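I finally made it to the open day at the Soston police oversight office, and I'm glad I got up early for it! Doors opened in March drizzle and 45 of us squeezed into the lobby.

First stop was the digital evidence floor, run with Drurkent. 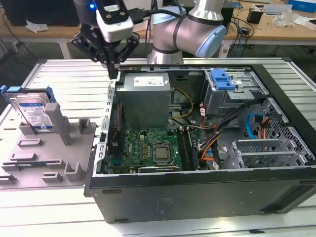 A desktop tower with the side panel off, Soston open day

Our guide said the office took in 178 complaints last year, and 168 of them had video of some kind - body cameras, store cameras, phones. I asked how many led to an officer being disciplined. Sixteen.
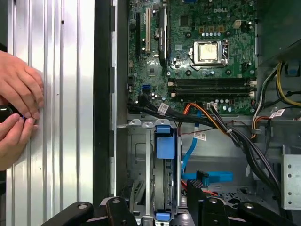

So that number stuck with me all through the coffee break, and I wasn't the only one grumbling over it. The hearing room on Teixeira Street is tiny, by the way, with two rows for the public.

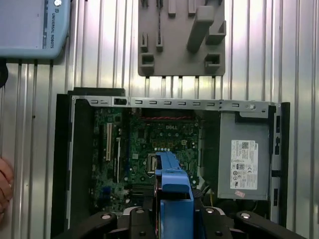
One man behind me wanted to know why the hearings are closed whenever the union asks, and the guide said that was up to the city council.

We finished with the intake desk, where you can file in person until 7 p.m. Good to know! I took a stack of forms home for my block.
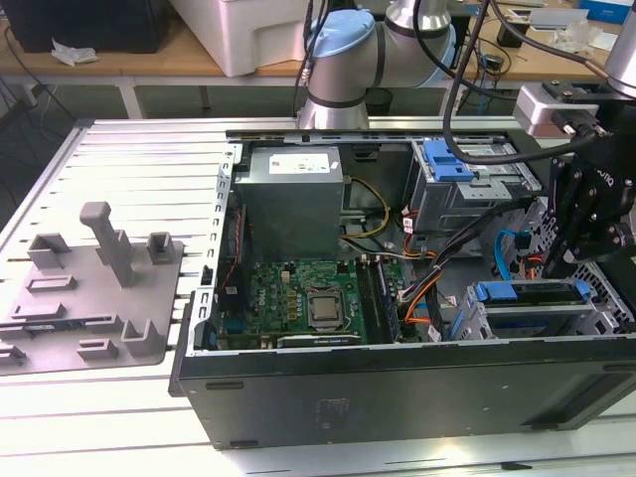
Dradidell wrote in the comments: I filed there in January and still have no case number. Did they say how long it takes?

They told us six weeks. Call them!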